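Old office tower: strip it or fix it?

Komuneo Boards > Hardware > Second Life

findodano_gun
Picked up a retired office desktop at the Ravico clearance, 17/03/2021. Black case, blue plastic clips on everything, weighs as much as a small sheep. Plan is a file box for the garage. Do I clean it up or pull the parts and recycle the shell?

lmowat
Fix it. The drive carriers alone are worth the trouble – no screws, drives just click in. My newer case cost more and fights me every time.

besson16
Strip it. You will spend a weekend on it and end up with something slower than your phone. Keep the power supply, if it isn't full of carpet.

lmowat
It's a file box, besson16. It holds files. In a garage.

Amanuel Degefa
Do you have a processor for it? If not, close the socket lever before you go rummaging. I bent 12 pins with a SATA plug once and straightened 11.

findodano_gun
No processor yet, the seller kept it. Two memory slots, and I have one stick out on the table, so we're halfway to something. Side panel's off and I'm leaving the wiring until last, as there's a good deal more of it than I was promised. 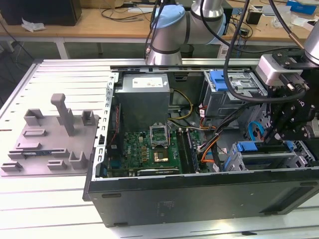 Hye-jin Hwang thinks you should buy the processor before spending another minute on cables, and besson16 still says strip it – though he has now asked twice what you want for the power supply.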